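Hanudetti Makers Board > Builds in progress > Kitchen arm: moving the pan

skisgate_rey
I've been promising a build post since May, so let's go! Rivera (that's the arm, named after the street the shared shop is on) can now be sent after a frying pan on the practice counter. Marble-pattern top, mosaic tile behind it, toaster oven and toaster on the left, plate of fruit on the right. I've been at it most evenings and I'm having a ridiculous amount of fun.

Some pictures of the counter and the arm, from the wrist and from higher up:
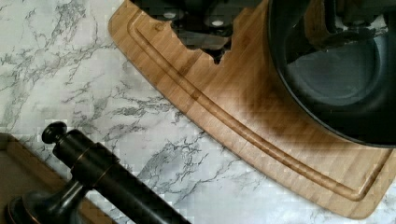
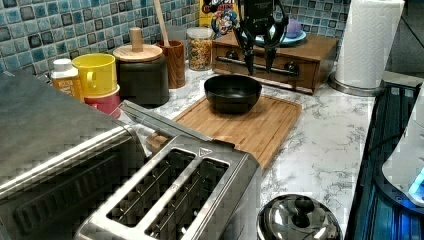
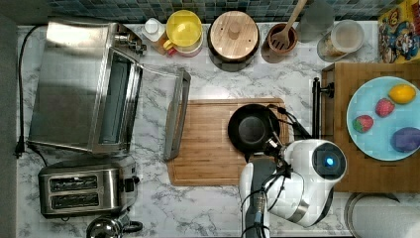
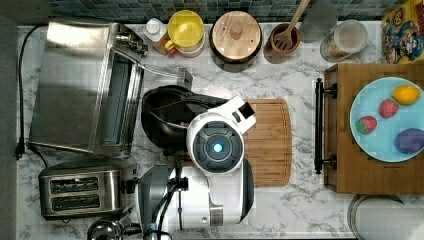

The part that ate most of my time was the approach. My first version came straight down over the handle and closed, and the pan would spin away on contact because one finger always touched before the other. Now the arm stops 20 mm short, squares up to the handle, and only then drops. Slower, but my pan count on the floor has gone way down. I also lowered the speed limit near the counter to 90 mm a second, and I should have done that on day one.

Things still bugging me:
the handle is round-ish on the underside and rolls in the fingers when the pan's weight shifts
the lift is fine, the set-down is clunky
my cable routing is ugly and I know it

Code is a mess but I'll share it once I pull the hard-coded numbers out. Ask me anything!
- Reynaldo Lumanlan

plellside_bench
Love this. What are the finger pads? If it's bare plastic, no wonder it rolls.

skisgate_rey
Printed fingers with a thin rubber sheet glued on. The glue lets go at the corners after a week or so. I've got a sheet of softer stuff on order and I'm going to try cutting a shallow V into it.

oddlot
I'm going to be the grump. Why grab the handle at all? All the weight is out at the far end and you're asking two little fingers to fight it. Pinch the rim. Shorter lever, no roll, done.

skisgate_rey
Tried it! Rim works great with the pan empty. But the second there's anything in it you've got a finger in somebody's eggs. I want to be able to cook with this someday, so handle it is.

oddlot
Then make a hook that goes under the handle and a thumb that comes down on top. Parallel fingers are wrong for this job and no amount of rubber will change my mind.

bshim
Disagree with oddlot, at least for a first build. Parallel fingers are bad at everything by the same small amount, and you can pick up the fruit with them five minutes later. A hook gets you the pan and that's it. Rey, how heavy is the pan? And are you closing on position or on force?

skisgate_rey
700 g on the shop scale. Position right now, with a current limit so it doesn't cook the motor. I know, I know, force would be better.

bshim
Current limit is halfway there already. Log the current while it closes and look for the bump when the second finger lands. I ran 2,000 closes that way on my little bench gripper and the bump was easy to find in nearly all of them. The misses were when the belt had gone slack, so check your belt first.
For the clunky set-down, do the same thing with the wrist. Come down slowly, watch for the load to drop off, stop, then open. Don't trust the counter height you measured. Mine is 3 mm lower at one end than the other and it took me a whole weekend to work out why my cups were being let go in midair.
- Bo-ram Shim

skisgate_rey
Oh that's so good. I've been using one height for the entire counter, and a cutting board isn't the same height as the counter either, so I've got two offsets in there typed by hand. Pulling those out tonight.

plellside_bench
Do the cables ever catch on anything? Mine snagged a mug once and took it clean off the bench.

skisgate_rey
They snag when the wrist turns past where it needs to go. I put a soft stop on that joint and gave the loop more slack. A proper sleeve is on the list, below the pads and above cleaning up the code.

oddlot
More slack is how you catch a mug. Shorten it and clip it at the elbow.

bshim
He's right about that one. Clip at the elbow, and leave only enough loop for the wrist to make its full turn. Run it through the whole range by hand with the power off before you tighten the clip.

skisgate_rey
OK, two votes for clips, clips it is. Oddlot, if you draw up that hook I'll print it and run it against the V pads, same pan, same starting spots. I'll post the numbers whichever way they come out.

oddlot
Deal. Send me the bolt pattern on the finger mount.

skisgate_rey
Sent! Check your messages.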